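Komby Collection Station
Set-up and Operating Guide

Section 4: Recording Towel Demonstrations

4.1 Scope

This section covers the recording of cloth handling examples on a single-arm station. It assumes that the arm has been mounted and homed (Section 2) and that the fixed camera has been calibrated (Section 3). It does not cover two-arm folding. Sites that run the Marwat task set should read 4.6 before starting, as the episode limits are different.

An episode is one attempt at one task, from the start tone to the stop tone. A batch is a group of episodes recorded with the same towel, the same operator and the same camera position.

4.2 Before the First Episode

1. Power on the arm controller and wait for the status light to turn solid green.

2. Start the recorder on the station computer. Log in with your own operator name. Shared names make it impossible to separate batches later.

3. Pull the felt cover toward the corners of the table until it lies as smooth as it will go. Small wrinkles near the far edge are acceptable. A ridge that crosses the work area is not.

4. Open the camera preview. Check that both front corners of the work area are in view and that the gripper stays in view at its highest and lowest working positions.

5. Set the room lights to full and close the blinds. Leave them that way until the batch is closed.

6. Run Test Record. Play back the clip and compare the arm position plot with the video. If the plot runs ahead of or behind the video by more than one tick on the time bar, repeat the clock sync in 3.5.

NOTE: Test Record clips are saved to a separate folder and are not counted in the batch.

CAUTION: Keep hands, sleeves and lanyards out of the reach of the arm whenever the controller is in Active mode. Use Hold mode to place or remove a towel.

4.3 Placing the Towel

The learning system needs starting positions that vary. If every episode begins with the towel in the same shape and the same spot, the trained policy will handle that one case and fail on the rest. Use the placement list that the recorder shows at the start of each episode.

1. Put the controller in Hold.

2. Read the placement line. It gives a zone (left, center, right, front or back) and a state (flat, half folded, bunched or dropped).

3. Place the towel to match. For "dropped," hold the towel by one corner above the zone and let go. Do not tidy it.

4. Leave labels and hems as they fall. Do not tuck them under.

5. Step back behind the floor line and press Ready.

If the towel slides out of its zone, change the zone in the episode form to the one it landed in. Do not place it a second time to match the list. The form accepts one change per episode.

4.4 Recording an Episode

1. Put the controller in Active and take hold of the lead device.

2. Wait for the start tone. Motion before the tone is not saved.

3. Bring the gripper over the grasp point with the fingers open. Pick an edge or a corner that the camera can see.

4. Lower the gripper until the finger tips reach the cloth. Slow down for the last part of the move. The force readout should stay in the white band; if it enters the yellow band, the fingers are pushing into the table.

5. Close the fingers and hold still until the grip indicator changes.
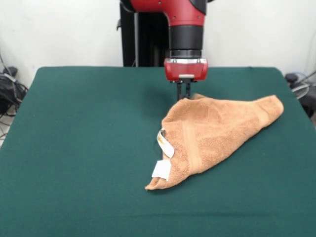

6. Lift straight up before moving sideways. A sideways pull at table height drags the felt, and the policy will learn to drag it too.

7. Complete the task shown on the screen. If the grasp slips, open the fingers, raise the gripper and try again within the same episode. Recovery moves are useful data and should be kept.

8. Release the cloth, raise the gripper to the rest height and press Stop.

9. Mark the result as Done, Partly Done or Failed. Judge by the final position of the towel only. The number of tries has its own field, which the recorder fills in.

NOTE: Thick terry gives a late grip signal. The fingers sink into the pile before they meet resistance. If the indicator does not change although the cloth is clearly held, lower the grip threshold by one step under Settings > Gripper and record the new value in the batch notes. Do not change it in the middle of a batch.

NOTE: Woven border bands are flatter than the rest of the towel and slip more easily. Grasps on the band are allowed. Mark them with the Band tag.

CAUTION: Do not let the fingers close on a label alone. Labels can tear, and a loose strip may be drawn into the finger slide. Stop the episode and mark it Failed, reason code 14.

4.5 When to Discard

Discard an episode only for one of these reasons:

- A person or hand entered the work area after the start tone.
- The video has missing frames (the recorder shows a red bar).
- The arm went into a protective stop.
- The wrong task was shown on the screen.

A clumsy or slow episode is not a reason to discard. Failed episodes are stored with their label and used in training the success checker.

If the arm goes into a protective stop, error 2114 appears on the controller. Press Hold, clear the cloth from the fingers by hand, move the arm to rest height with the jog keys and press Reset. If the error comes back on the next episode, close the batch and go to Section 7.

4.6 Batch Limits

The standard limit is 300 episodes per batch. The Marwat task set uses shorter batches, and its limit is loaded with the task file. The recorder closes the batch when the limit is reached; it cannot be reopened.

Change the towel between batches. Shake out a used towel away from the table before it goes back on the shelf. Lint on the felt shows up in the camera view and collects on the finger pads, so brush the felt and wipe the pads with a dry cloth at each change.

Operators should take a break at every batch change. Lead device motion becomes jerky when the operator is tired, and this can be seen in the speed plot well before the operator notices it.

4.7 Upload and Review

1. Close the batch and fill in the notes field. Enter the towel code, the grip threshold and any protective stops.

2. Select Upload to Drito. Leave the station computer on until the progress line reads Verified.

3. Do not delete the local copy. It is removed by the cleanup job after review.

The reviewer checks a sample of episodes for correct result labels and zone entries. A batch with label errors is returned to the operator, who corrects the form entries. The video and arm data are never edited.

Review contacts: Mehwish Awan (towels and other cloth), Wajid Yousafzai (upload and storage). Questions about grip threshold values go to Eifion Rosser.

Changes in this section, 13th August: reason code for label grasps added to 4.4; instruction on zone changes in 4.3 rewritten; Band tag now available for all towel tasks.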